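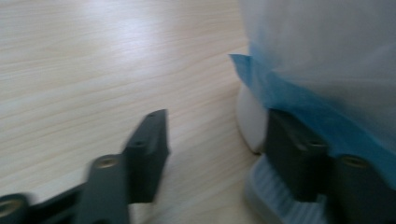 Betreff: Re: [greifer-selbstbau] Backen, Messingeinsätze, Kabel

Hallo Ilse, hallo Liste,

kurz zwischen Tür und Angel, muss gleich wieder in die Werkstatt. Antworten direkt drunter.

Ilse Hollmann schrieb:
> ich baue gerade den zweiten Handgreifer nach und hänge an drei
> Stellen. Erstens: die Messingeinsätze in den Armen, setzt ihr die
> vor oder nach dem Schleifen? Bei mir sitzt einer schief.
> Zweitens: welche Backen nehmt ihr jetzt, die glatten oder die mit
> Rippen? Im Archiv steht beides.
> Drittens: das Kabel. Meins hängt immer da, wo die Hand hinwill.
> Und hat schon jemand mit richtigem Hausrat probiert? Ich habe
> bisher bloß Holzklötze.
> Gruß, Ilse

Zu 1: nach dem Schleifen. Lötkolben auf 240, langsam, und dann mit was Flachem gerade drücken solange es noch weich ist. Schiefen Einsatz nicht nachbohren, wieder warm machen und raus damit. Hab ich bei Plevow-Filament zweimal so gemacht, geht. Beim Higuchi-Zeug weiß ich es nicht, das hat Fotis.

Zu 2: kommt drauf an. Glatt für alles mit fester Wand. Bei Folie und Tüten rutscht mir glatt weg, da lieber Rippen. Die Finger haben oben eh die zwei kleinen Löcher, also könnt ihr tauschen ohne den ganzen Arm abzunehmen. Bitte die Löcher NICHT größer bohren, auch wenns verlockend ist, dann passt die nächste Backe nicht mehr.
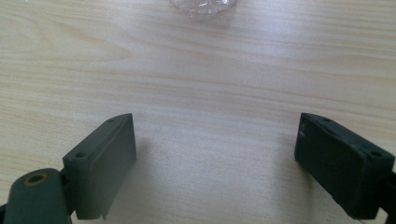
Fingerpaar offen über der Tischplatte, Löcher auf der Oberkante, links der Einsatz mit Messingring.

Abstand der Finger: Leonor hat ihren auf 43 mm begrenzt, ich bin bei nahezu 492 Gramm Gesamtgewicht gelandet und hab deshalb am Anschlag gespart, der kommt wieder rein. Wer die Zeichnung von Keerthana hat: da steht für den Bolzen noch 32 mm, richtig sind 30. Hab ich ihr geschrieben, die neue Version kommt im September auf die Seite. Bis dahin von Hand ändern.

Zu 3: nach hinten raus und dann in einer weiten Schlaufe nach außen, also links nach links, rechts nach rechts. Nicht über die Tischmitte. Zugentlastung am Griff, bei mir Kabelbinder, Tayla hat was von Keso dran, sieht ordentlicher aus. Schlaufe eher zu groß als zu klein, sonst zieht es beim Anheben am Stecker und man sucht den Fehler dann in der Firmware (zwei Abende, frag nicht).

Und Hausrat: ja, machen wir. Mülleimer mit Klappdeckel und eingelegtem Beutel, dazu eine PET-Flasche. Flasche ist dankbar, Beutel ist eklig. Beide Hände benutzen, je ein Greifer, sonst lernt man über die Kabel nix.

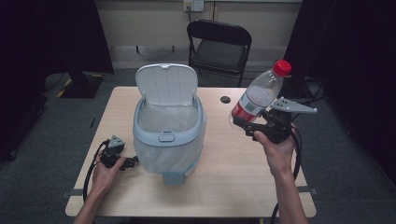
Zwei Greifer am Tisch, rechts mit Flasche, links leer neben dem Eimer. Kabel seitlich weg.

Die Blechwinkel mit den Löchern: Maße hab ich nur auf Papier, scanne ich die Tage. Lochbild ist von Sulness abgeguckt, aber die Stärke ist meine, also bitte nicht deren Schrauben bestellen und dann schimpfen.

Offen ist bei mir noch:
– Gelenk links hat Spiel, vermutlich die Bohrung, evtl. Scheibe dazwischen
– Griff für kleine Hände, da wollte Leonor was zeichnen
– matter Lack oder gar nix auf den Fingern? Meinungen bitte an die Liste, nicht an mich privat

Ilse, schick mal ein Foto von dem schiefen Einsatz, dann seh ich ob sich das Rausholen lohnt oder ob du den Arm besser gleich neu druckst. Filament hab ich noch, kannst du heute ab 18 Uhr abholen – einfach klopfen, die Klingel geht nicht.

Grüße
Fotis hat übrigens den Schlüssel für den Bohrständer, nich ich.
Jorin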